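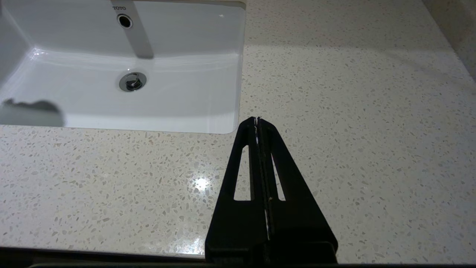
Basin and counter in one of our guest bathrooms, with the Pello's gripper over the stone.

Review: Pello bathroom robot, after a season in a working guest house

I manage housekeeping at a guest house with 30 rooms, and we have had a Pello on the second floor since March. It is a wheeled base with one arm and a two-fingered gripper, and its job is the bathroom counter: wipe the stone, wipe the basin, do the tap, put the small things back where they belong. We rent ours through El Idrissi, who also do the servicing. I paid for nothing myself and the makers haven't seen this review.

Most of what I read before we signed was about speed and savings. I was more interested in what the cleaners would be doing once it arrived, so that takes up a good part of what follows.

Setting up

Two fitters from El Idrissi came at 8 in the morning and were gone by late afternoon. Each room has to be taught separately, even when the rooms are supposed to be the same. Ours aren't quite. The building was refitted in two goes and the counters on the garden side sit a little lower. One of the cleaners walks the robot in, shows it the edges of the counter and the basin on the tablet, and it does a slow practice run without a cloth. Allow 13 minutes per room for this. It was less once we had got the hang of the tablet menus, which are badly worded in places ("confirm surface end" took us a while).

The charging dock needs a clear bit of wall and a socket that isn't shared. We lost half a linen cupboard to it.

What it does well

Flat stone is where it earns its keep. Our counters are a pale speckled stone, cream with bits of white, grey and tan in it, and anyone who has cleaned that sort of surface knows the trouble. Crumbs and toothpaste don't show against the flecks when you look straight down. You have to bend and look across it towards the light. The Pello goes over the whole counter in overlapping strips whether it can see anything or not, and the result is even right into the corner by the wall. I checked with a damp white cloth for the first fortnight and stopped after that.

It is also gentle. The basins are undermounted, so the stone runs up to the edge and drops straight into white porcelain. I was worried about knocks on that edge. We have had none. The fingers are slim with open middles, and they slow down noticeably near the rim.

It doesn't mind doing the same thing all morning. My staff do mind, and so did their wrists.

What it does less well

The drain. Our basins have a chrome pop-up stopper, and the Pello wipes over the top and round the rim, then treats it as finished. Hair and soap collect under a stopper, so a person still lifts it. The overflow hole in the back wall of the basin is the same story: it wipes past it and doesn't clean inside. We do both by hand with a small brush.

Shiny things confuse it. When the ceiling light throws a strong glare on the counter it will sometimes go back over that spot three or four times, as if it had found a spill. Switching off the mirror light helps in some rooms. El Idrissi sent an update that was meant to cure this and it's better, but I still see it.

Guests' belongings are the big one. It will move a wrapped soap or a tumbler that it has been taught. It won't touch anything it doesn't know, so on a stay-over day with a full washbag spread along the counter it cleans the gaps and leaves a note on the tablet. I think that's the right choice, but it means the Pello is mainly useful on departure days.

Cloths are our own. It takes a Jurex pad as standard, and they work well, but they are dear and they come out of the wash slightly smaller. We have gone over to cutting down ordinary microfibre.

What changed for the cleaners

Before, each person did a room from start to finish. Now on the second floor the order is different. The cleaner strips the bed and does the toilet and shower, brings the robot in for the counter, and makes the bed while it works. Then she goes back for the stopper, the overflow and the mirror. On paper this saves time in every room. In practice it saves time when the rooms are next to each other and empty, and loses it when you are pushing the thing back down the corridor because number 53 has checked out early.

No hours were cut. That was agreed before it came and I wouldn't have gone ahead otherwise. The time saved has gone into things we used to skip, like descaling shower heads and washing the skirting boards. One cleaner asked to move to another floor because she didn't like waiting on a machine, and she moved. Two others asked to swap in. Older members of the team have been the keenest, mainly for the bending.

Mahmoud Kettani, who has worked here longer than I have, ended up as the person who looks after it. This wasn't planned. He was the one who read the manual. For the first month he was doing it on top of his rooms, which wasn't fair, and he said so. He now has two rooms fewer and a slightly higher rate. If you are thinking of getting one of these, sort that out at the beginning. Somebody will be changing pads, clearing the wheels and ringing the helpline, and it ought to be in their job.

We also had a long talk about the camera. There is a small one at the wrist and it's on whenever the arm moves. The staff wanted to know who could see the pictures and whether they would be used to time people. Our contract says they are used for running and repairing the robot only, and I had that put up in writing by the dock. We put a card in the rooms for guests as well.

Noise and size

Quieter than a hoover, louder than a person. It fits through our bathroom doors but leaves no room for anyone to stand beside it. In the smallest rooms you have to back it out before you can reach the bath.

The one we didn't choose

We had a Skondport on trial for a short while before this. It was quicker on the stone and had a better tablet, but it needed the counter to be completely bare and it stopped dead if someone walked past the door. In an occupied building people walk past the door all day.

Running it

The counter on the tablet says 2088 wipe cycles so far. In that time we have replaced one wheel and one finger pad, both under the rental. The helpline answers from 7 in the morning, which suits us, and the person on the other end has usually been someone who knows the machine.

Would I get it again?

For the second floor, yes. I wouldn't put one on the ground floor, where most guests stay several nights and the counters are never clear. Anyone with long runs of similar rooms and a lot of departures will get more out of it than we do. Ask for a trial in your worst bathroom, with the lights on, and let the cleaners run it themselves. We have renewed to the end of next March.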